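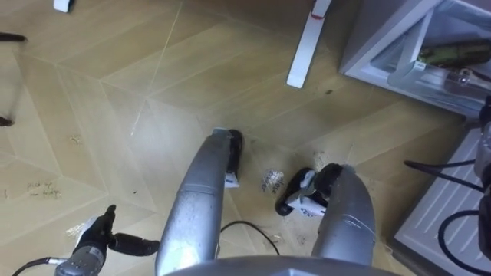
Attachment 1 — parquet, handwriting and scuffs

Ticket 2313 — Floor marks, room 316
Opened by: Eftychia Rallis
Date: 2019-10-08
Status: waiting on requester

Hi Duyên! Me again about the floor. About the handwriting — it's right on the wood, in patches, and there's a little white sticker with black writing on it too. I can't make out what it says. The scratches are faint and I can live with those (it's a light floor, it shows everything), but I'd love to get the writing off before we hand the room back to Gezer.

What I've tried so far, all on one board by the door:

Damp cloth, plain water. Nothing at all.
Pavico floor soap, the 35 ml dose in a bucket like the label says. The cloth came up gray so I got excited, but that was just dirt.
White eraser. Took off maybe the top of one letter and left a dull spot the size of a dime. Stopped right there!

I haven't touched the sticker. Do I peel it or warm it up first? I'm scared of pulling the finish up with it.

Reply from Duyên Âu:
Please hold off on the eraser, it dulls the finish. Do you know if the floor is oiled or lacquered? Put a drop of water by the wall and tell me if it soaks in. Leave the sticker alone for now.

Reply from Eftychia:
Did the drop test in 3 spots. It sat there like a bead on all of them, even after I'd gone and made coffee. So lacquer, I guess? I'll sweep up the specks before I try anything else, I don't want to grind grit into those V joints. Can you send the remover you used in September?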